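Korletey Lacing Beads Review: Worth It for Preschoolers?

My youngest got these for her birthday, and we've had them out nearly every morning through September, so I feel ready to tell you all about them.

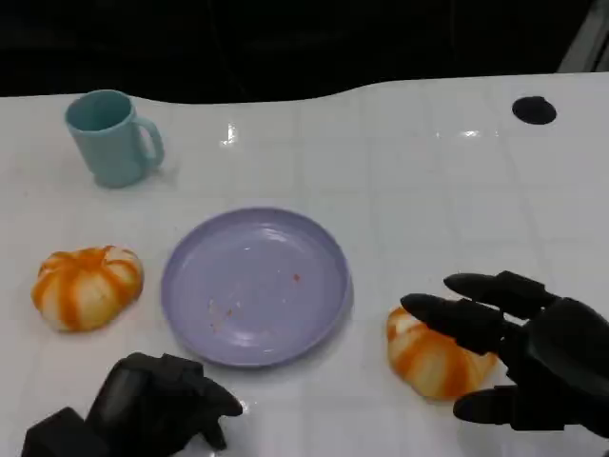 Yaa Darko wrote in to ask whether the strings fray, as the set she bought for her twins from another maker was useless inside of a month. Good question, Yaa! Ours have stiff tips a bit longer than my thumb, and so far only one has started to split (the one that got chewed, I'm afraid).

The Korletey box holds 322 wooden beads and 11 strings, and that is a lot of beads for one small girl. I put out a little bowlful and keep the rest up high. The holes are nice and wide, so even my nephew, who is two and a half and in a great hurry about everything, can get a bead on with some help. My five-year-old likes the pattern cards best. She'll do a whole row of red and yellow, then pull it all off and start over – I've learned not to offer to tie the ends.

Now for the grumbles. The lid doesn't stay shut once the box has been opened a few times, and the smallest beads are too small for toddlers who still put things in their mouths, so do sort those out first. The cards are thin, too. I covered ours with clear contact paper and they've held up fine.

We also tried the Brirnex set, which has up to 500 pieces if you buy the big tub. Brighter colors, but the strings are floppy and my daughter gave up on them pretty fast. If you have an older child who wants to make necklaces, it might suit you better.

I'd buy the Korletey beads again, and I've already put a second set aside for my nephew's birthday.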